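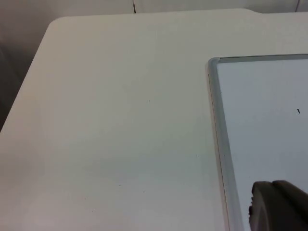 Pukix Facial Cleansing Brush, tested by Jin-sol Ahn

The Pukix is a silicone cleansing brush with a vibrating motor. It has no bristle heads to replace. One face of the head has fine, short nubs for cheeks and forehead, and the other has thicker nubs set farther apart, meant for the sides of the nose and the chin. I have combination skin: oily from the hairline to the chin down the middle, dry on the outer cheeks, and prone to redness if I scrub. I used the brush every evening for 54 days with the same gel cleanser and the same moisturizer.

Controls

There is one button. A short press turns the motor on, and each further short press moves up a speed. Holding it down turns the brush off. There are 7 speeds, which is more than needed. The lowest two feel almost the same. The middle ones spread a gel cleanser well. At the top two settings the head starts to throw foam, and my cheeks were pink for a while afterward.

The brush remembers the last speed used. If someone else in the house runs it on high, it starts on high.

The timer pauses the motor briefly every 15 seconds as a cue to move to another area, and shuts it off after one minute. It cannot be changed. One minute is enough for my face. People who wear heavy sunscreen or full makeup will probably want a separate first cleanse, as the nubs smear an oil-based product around without lifting much of it.

Results

By the third week the flaky patches near my jaw were smaller. The oily area was as oily as before by midafternoon. Blackheads on the nose looked the same to me at the end as at the start. I had one breakout on the chin, in a spot where I often get them, and I can't tie it to the brush.

I tried it twice a day for a short stretch. My outer cheeks felt tight after washing, so I went back to evenings only. Dry or sensitive skin should start with every other day at the lowest speed. I would not use it over active acne, sunburn or broken skin, or on the same night as an acid or a retinoid.

Cleaning and water

The body is one sealed piece apart from the charging port, which sits under a rubber flap. Residue collects at the base of the thicker nubs and needs a rinse under warm water plus a rub with a fingertip. The flap has to be pressed down firmly on both sides. Mine is still tight, but this is the part I would expect to fail first.

Battery

Pukix lists a 2,000 mAh cell. I charged it once before the test and did not need to charge it again. There is no battery gauge, only a light that blinks when the charge is low, and I have not seen it blink.

Compared with the Flinow

My older Flinow brush has a rotating head with nylon bristles. It removes makeup better and it is louder. Its heads wear out, dry slowly and smell if left in a closed cabinet. The Pukix is gentler and easier to keep clean, and it stands upright without a dock.

Verdict

Good for normal and combination skin that tolerates light friction. Little benefit for blackheads. Set it to speed three and leave it there.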